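Food Service Basics > Student Edition > Unit 4
Search this book Go Clear

CHAPTER 9
Setting a Tray

A tray meal is a place setting that has to travel. At a dining table the plate, the fork and the spoon are laid on a surface that stays still, and the diner comes to them. On a tray everything is laid out in one spot and used in another, often by a person who is sitting up in bed or eating at a narrow desk. The rules for a table setting still hold for the most part, but there is less space to follow them in.

Schools, hospitals and care homes all serve meals this way. The kitchen at Lesamon, which we will return to in Chapter 11, sends out 2,066 trays in a normal week in March. Each one is set by hand on a long counter before the food is added. New workers there spend their first shift on empty settings only. They lay a plate and utensils, check them against a card on the wall, clear the tray and begin again.

In this chapter you will learn the parts of a basic setting, how to mark out a work surface, and how to check a tray before it leaves the counter. You will need one tray with a raised rim, one round plate, a fork, a spoon and a roll of colored tape.

9.1 The Basic Setting

The plate goes down first. The fork belongs to the left of the plate. A spoon is normally placed to the right, but on a small tray it may be laid on the plate itself until the food is served. Keep handles inside the rim. A handle that sticks out will catch on a sleeve or on the next tray in the rack.

The work surface matters too. A grid of tape gives you lines to judge by, and it can be laid over a bare top or over paper.

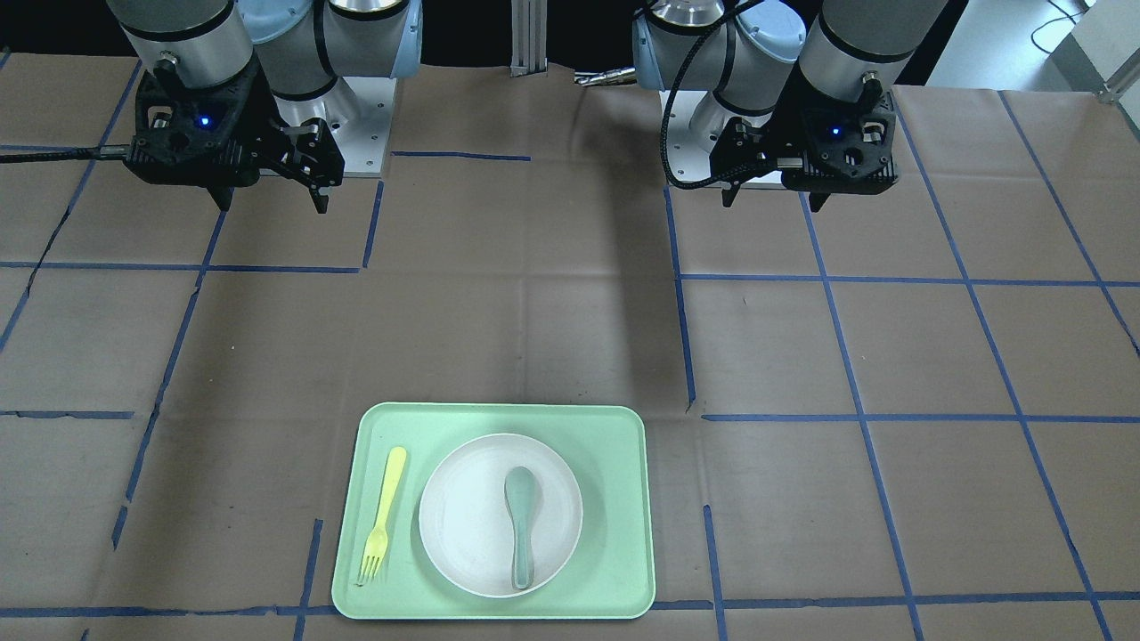 Fork to the left of the plate, spoon on the plate.
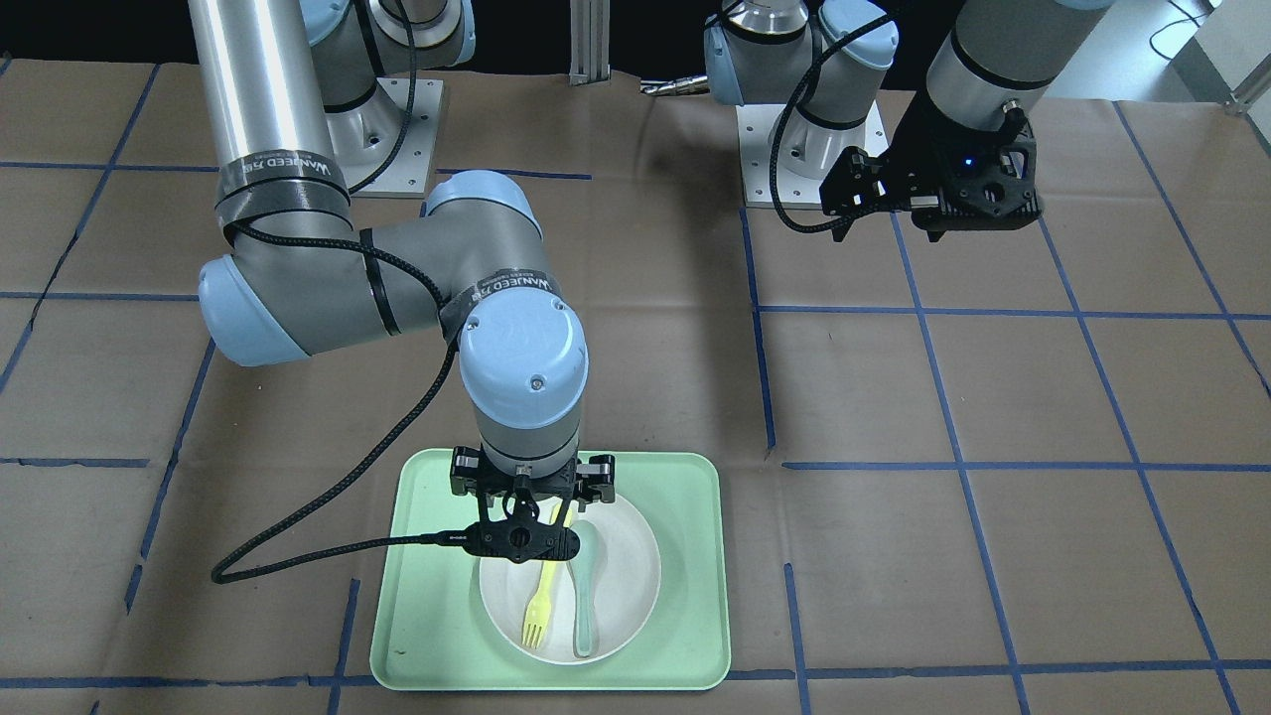
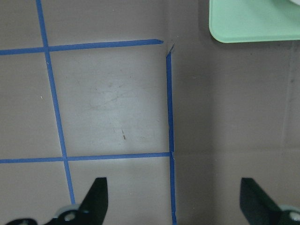 9.2 Marking Out the Surface

Clear the counter and wipe it down. If you are using paper, cover the full area and smooth it from the center outward. Run the long strips of tape first, then the cross strips. Press each crossing flat with your thumb. Small gaps and slanted lines do no harm in practice, but a loose end will lift when a tray slides over it and should be replaced.

Tape comes off most counters cleanly if it is pulled back slowly at a low angle. Leave it down for one class period only.

9.3 Checking the Tray

Stand directly in front of the tray and look at it from the diner's side. In the Picard exercise at the end of this chapter, you will set 50 trays and record every misplaced item on the chart provided. A score of 80 percent correct is a pass.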